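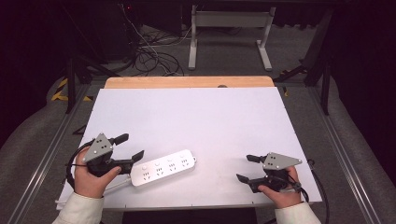

Figure 3. Power strip task, with both hand-held grippers open over the board.

3.2 Student recordings

The course project ran in April with 19 students, working in pairs. One student used the two grippers while the other kept the log. The power strip was put down at a new angle before each take, with its cable left attached -- the cable is what made the task hard for most pairs. The target was 2000 takes. We kept 689 of them for the Dilden set after Henríquez checked the logs. Takes with a missing start time were dropped.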